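Keeping limescale away from the sink: what works in our kitchen

We moved to a hard water area four years ago, and I was not prepared. In my home country the water was soft and a kettle stayed clean for years. In our new flat it had a white crust before the end of the first month. I have tried many things in this time, and I write down here the ones I still do.

The kettle

Fill it halfway with water, add 3 tablespoons of citric acid powder and bring it to the boil. Switch it off and leave it for half an hour. Pour out, rinse two times, then boil one full kettle of clean water and throw that away too. I prefer citric acid to vinegar, the smell of hot vinegar stays in the curtains until evening. I buy the Tanora powder in the big bag, but any citric acid for cleaning will do the same. Keep it dry, otherwise it becomes one hard stone and you need a hammer.

The tap

Lime collects most at the mouth of the tap, where the small sieve is. Unscrew the sieve by hand (with a cloth if it is tight) and put it in a cup with warm water and a spoon of the same powder. After one hour brush it with an old toothbrush. If the water was spraying to the side before, look at the sieve against the light – one blocked hole is enough to do it.

For the outside of the tap I wrap a piece of kitchen paper, wet with the solution, and leave it ten minutes. Not longer on chrome, and never on brass or gold-coloured taps. I spoiled one Flukness tap like this, a matt one, and the pale mark never went away.

The basin

A white basin forgives a lot, but tea stains hold on to the lime and then everything looks grey. Remove the lime first and the stain second. Sprinkle bicarbonate of soda on a damp sponge, rub in small circles, rinse. Please do not mix any acid with bleach, also not "only a little". The gas is dangerous. If you used one today, use the other tomorrow.

Dry the basin with a cloth at night. It takes less than one minute and it saves me most of the scrubbing.

The dish rack

Racks are forgotten very often. Water drips from the plates, stays under the feet and makes a white ring on the counter. 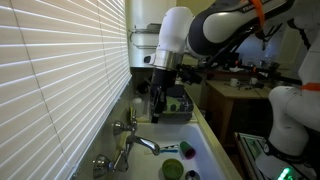

Once a week I lift the rack away and wipe the counter under it, also the strip along the wall where crumbs like to hide. The rack itself goes in the basin with hot water and washing-up liquid. For the corners I use a Kütt bottle brush, the thin one. Let it dry completely before you put it back. On a dark rack the lime shows much more, so there I finish with a cloth dipped in weak citric solution, and rinse well.

If your rack has a coating and it begins to peel, do not scratch it further. Rust comes quickly from there, and it leaves brown spots on cups.

Blinds near the sink get splashed as well. I wipe the slats with an old cotton sock on my hand, slightly damp, from the top down.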